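3.2 What owners told us about the second release

I went into this part of the study expecting people to talk about features, and mostly they talked about counter space. 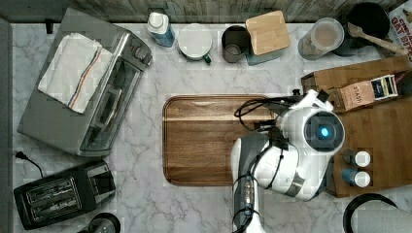 Figure 3. Toaster oven and two-slice toaster on a marble counter.

We sent our survey to 1,501 households that had bought a Zanby product in its first year, and I then sat down for long calls with 189 of them. Zanby's founders had told me the second release would win on its app (they were so sure of it!). Owners hardly brought the app up. They wanted to know if the thing would fit next to what they already had, and whether they could return it without a fight.

Vurmont heard much the same when it tested its own follow-up product, but it heard it before the tooling was paid for, and I think that timing explains a lot of the gap in Table 2. Of the owners I called, 97 said they'd skip the next version unless it got smaller. I come back to Akande, where the pattern is messier, in Section 4.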